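Speaker notes, student project night, 4/4/21
Talk: Teaching an arm to write an 8
Speakers: Lilla Tóth (first half), Damián Barrera (second half)

OPENING (Lilla)

Hi everybody, thanks for coming out! Say who we are: second-year students, robotics elective, team name Naltamik. Wave at Damián. Wait for the people at the back to sit down.

We had one semester, one arm and one whiteboard, and we wanted the arm to write digits by hand with an ordinary marker. The code that does it is called Drivutik and we wrote nearly all of it ourselves, which we are still pretty thrilled about.

Ask the room: which digit do you think is hardest? Take three or four answers. People usually say 5 or 2. Then go to the slide.
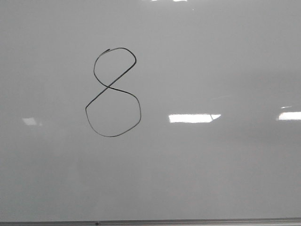

Slide 2. An 8 in thin black marker.

Let them look at it for a second before talking. I love this 8. Yes, the bottom loop has corners in it, and we'll get to the corners, but look at the crossing! The lines meet, the top closes up, and you can read it from the back row.

Why the 8 is our favorite test:
- The path crosses itself, so any drift between the start and the end shows up right on the board.
- It curves one way and then the other, so a lag in one joint can't hide.
- You never lift the pen. Every digit that needs a lift (4, mostly) brings in a second problem and we wanted to look at one thing at a time.

Point at the straight slanted stroke coming down from the upper right. Then point at the right side of the lower loop and ask what they notice. Somebody will say "hexagon." Good, run with it.

HOW THE PATH IS MADE (Lilla)

Keep this short, it's the part where I talk too fast.

We draw the digit on a tablet, and Drivutik turns that into a list of points. Our first version kept 507 points for one 8, and the arm stuttered the whole way around because it tried to stop at every one of them. So we thinned the list down to 50. Lovely and smooth to watch, but now you get little flats between the points, and on a big loop your eye picks them out right away.

Where we are now is 165 points with blending turned on between them. If someone asks why 165: we tried a bunch of values over one long afternoon and liked that one. There's a plot in the backup slides if they want it.

Mention the tilt problem! The board isn't perfectly square to the arm's base, so we touch the tip down at the corners of the drawing area first and fit a plane to those touches. Before we did that, half of a digit would be dark and the other half would be missing. I still have the notebook page where I wrote "WHY" very large.

Hand over to Damián. Drink some water.

PEN AND PRESSURE (Damián)

Thanks, Lilla. I got the fun half, because I got to ruin markers.
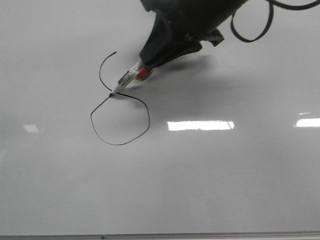
Slide 5. The gripper holding the marker, tip on the board where the lines meet.

Start with the tilt of the marker. We began with it straight up and down, since the math is easier, and the tip chattered. Leaning it over gave us a much calmer line. You also get to see the junction while you work, and that's the point on the figure I care about most.

Next, point at the tip, sitting where the big loop and the upper stroke come together. If the plane fit is off by even a little, this is where we find out.

Pressure. Push too hard and the marker slides up in the jaws, and after that every height in the program is wrong. Push too softly and you get gaps. We had a run of evenings in a row with gaps. What fixed it was a slow touch-down at the start of the stroke, a short pause, then go. The pause adds a bit of ink at the start, and I can live with that.

Show the thin line and say how happy we are that the width stays so even. That was the goal we wrote on the proposal.

Logging: every run gets saved with its settings, 447 runs by the time we made these slides. Please do this in your own projects, it saved us twice when we broke something and had to go back. (Tell the Brunner story only if we're under time. Brunner is our name for the old config file that still works when nothing else does.)

WHAT'S NEXT (both)

Lilla: two digits side by side, with the spacing worked out from the first one. Then our names. The accent on the ó scares me a little.

Damián: a softer grip on the marker, maybe a spring holder. The Hemeretti team next door has a printed one they said we can copy. We'd like to have it on the arm by July.

Questions. Repeat each one for the people in back. If they ask about handwriting fonts, that's Lilla. If they ask about safety stops, that's Damián.

Leave slide 2 up during questions.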